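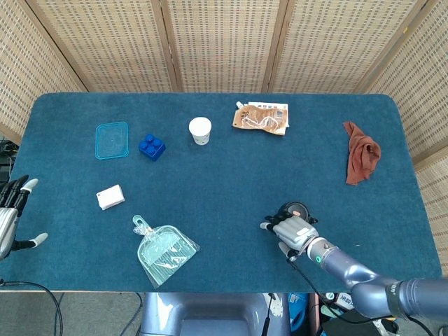 Siltbridge community hall to close Mondays from next month

2025-08-19

Clevham council voted last night to cut opening hours at the Siltbridge community hall, blaming power and insurance costs. Hall shut Mondays, and closing at 3 on Fridays. Playgroup, the seniors' lunch and the Holroyd Street craft circle all have to find new slots.

Council papers put the shortfall at $4000 for the year. A March fundraiser brought in $3079, most of it already spent on the kitchen hot water system.

Gordon Hiebert, who books the hall for the lunch group, wasn't happy. "We've had Mondays for 10 years. Half our lot don't drive, they come in on the Kituron bus and it doesn't run Tuesdays. So what are they meant to do?"

Council says the bus timetable is a seperate matter and has been passed on to the operator. No word yet on when they'll hear back.

Weekend hire not affected. Bookings already paid for on a Monday will be honoured or refunded, hirer's choice. Keys still from the library desk, same deposit as before.

Playgroup may go to the church room on Holroyd Street, still being sorted. Parents should check the noticeboard near the front door before turning up. The craft circle has been offered Thursday evenings but hasn't said yes.

The new hours will be be looked at again in March. Anyone wanting to comment can write to the council office in Clevham or leave a note at the library.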